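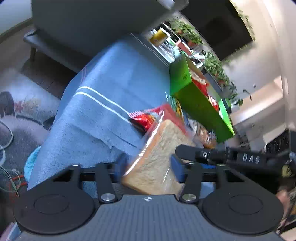 *1 min read*

## Moving coins off Stornix to your own wallet

Withdrawals page got moved in January so the old steps dont work anymore. New ones, quick version.

**Before you start**

- Wallet app installed, seed phrase on paper. Not in your email, not in a screenshot.
- Two-factor on. Text codes won't do for withdrawals – you need the authenticator app.
- Enough left over for the network fee.

**Steps**

1. Log in, go to Funds > Send out. Used to be under Profile.
2. Add your wallet address to the saved list. Copy and paste it, then check the first 4 and last 4 characters.
3. Wait for the email, click confirm. New addresses are locked for 11 hours.
4. Pick the coin, then the network. Has to match your wallet. Wrong network = very long support ticket.
5. Send a small test first. Mine was $11.
6. Test showed up? Send the rest.

Anything over $900 in one go gets a manual check. Mine was $546 so it went straight thru.

**If it's stuck**

Look up the transaction ID on a block explorer. No ID yet means Stornix hasn't sent it – open a ticket and paste the withdrawal number. Don't answer anyone who DMs you offering help, support won't message you first.

Thanks to Nesrin Gezer for catching the address lock, I'd left that out.

Cashing out to a bank is a seperate page, still writing it.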